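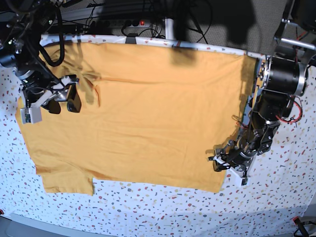

Lorville Shirt Folding Set

README, last updated 5/15/23

Welcome, and thanks for taking a look! This is the data our robotics club at Lorville put together over the spring, working with a pair of robot arms and a pile of T-shirts (mostly our own, plus a few that parents were happy to see leave the house). We're sharing it so other student teams can start from something, which is more than we had in the fall.

What you get

There are 745 recordings in all. Of these, 468 are full folds from start to finish, and the rest are shorter pieces of work such as spreading a shirt out flat, tugging a corner or turning a sleeve in. Both arms were driven by students using Windus, our homemade control program, which is still a bit cranky but has come a long way.

How the folders are arranged

The folds folder holds the full folds, and pieces holds everything else. Inside each one, recordings are grouped by shirt. Every recording comes with a short text note by whoever was driving, and please do read these, they're often more useful than the numbers! "Left" and "right" always mean the robot's own left and right, so when you face it across the table they're swapped. We mixed this up ourselves in the first 20 recordings and have gone back and fixed the notes.

Known problems

Long sleeves are barely covered. A few notes are just one word. If a recording won't open, try the copy in the spare folder first.

Using it

Free for classes, clubs and tinkering. Please credit the Lorville club, and write to Renu Garg, our faculty advisor, if you find mistakes. We hope to add towels in July.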